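Six weeks with the Paiva hand-held gripper

Review by Odair Damasceno

I bought two Paiva grippers in June to collect folding and tidying examples for a small manipulation policy. The work is all soft goods: jackets, towels, bedding, a few cushions. I'd been teleoperating an arm for this before, and at my best I got through a dozen usable takes in an afternoon. I wanted something I could carry from room to room.

This is a review of the gripper and the software that ships with it. I paid full price for both units.

**What you get**

The kit comes in a padded case with the gripper, a camera mount, a spare set of finger pads, a charging lead and a calibration board. The camera is extra. Assembly took me most of an evening, mainly because the printed instructions show an older trigger. The version on the Paiva site is correct, so go straight to that.

The fingers are linkages, dark bars on metal pins, and each one carries a ribbed blue pad. Squeezing the trigger brings them together. The pads have some give and the ribs hold fabric well. Cotton and fleece are easy. Satin pillowcases slide out unless you bunch the cloth first, and I ended up leaving satin off the task list.

**In use**

My target was 203 episodes of jacket handling across several homes, with different beds, lighting and starting positions. Each episode begins with the jacket laid out and the fingers open. From there I pinch, lift, fold and release, then stop recording. A quilted jacket is a good test because the padding changes shape wherever you press it, and the collar and the hem need quite different grips. 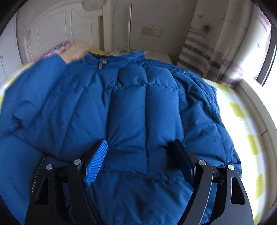 *Blue puffer on a bed, gripper open over the jacket.*

I found the weight fine for short sessions. After an hour my wrist was sore, and my later takes were visibly sloppier when I played them back. I now stop at 40 minutes and change hands if I go again. The trigger spring is stiffer than it needs to be, and Paiva doesn't sell a softer one.

Strong daylight is the main thing to watch. Tracking held up in most rooms, but a bright window behind the work gave me more dropped episodes than anything else. Half-drawn curtains helped. So did locking the exposure before the first take, a setting that is buried two menus down and resets every time the gripper powers off. I've missed it more than once and had to redo the session.

Plain bedding is also harder on tracking than patterned bedding. On a solid white doona I lost position on several long lifts. Checks and stripes gave me very little trouble.

**Software**

Recording is simple. You press once to start and once to stop, and a tone confirms each. You can flag a bad take by holding the button down, and I'd miss that feature if it went. Deciding on the spot is much quicker than sorting through everything at night.

Review and export happen in Trandurness, the desktop program. It lines up the video, the finger opening and the gripper path on one timeline, and trimming is quick. Export is slow. A batch of 100 episodes took most of a lunch break on my laptop, and the progress bar sat at the same spot for a good part of it. The files opened in my training code without any changes.

Labels are the weak part. You get one text field per episode and no way to mark stages inside it. I wanted to tag the sleeve fold separately from the final fold, so I've been keeping a spreadsheet alongside. It works, but it's one more thing to keep in step.

**Durability**

One pad started to lift at its lower edge in the fourth week. I glued it back and it has stayed put. The joints are still tight on both units. I did catch a loose thread in the linkage while working with an old towel, and clearing it took tweezers and some patience – check for frayed edges before you start.

The battery is rated for up to 6 hours. I haven't run one flat in a day of normal sessions.

**Compared with the Erkness**

I borrowed an Erkness from the Jolosmont workshop for a weekend. It's lighter, the trigger is nicer, and the menus make more sense. The pads are smooth, though, and on padded fabric I had to pinch two or three times before it held. Those extra attempts end up in the data, and I don't want a policy learning them. For boxes, cups and other hard objects I would choose the Erkness.

**Verdict**

The Paiva is a solid tool for cloth, with annoying software settings and a stiff trigger. I've kept both units and I'm starting on towels next. If Paiva makes the exposure lock stick between sessions and adds stage labels, I'll update the score.

Four out of five.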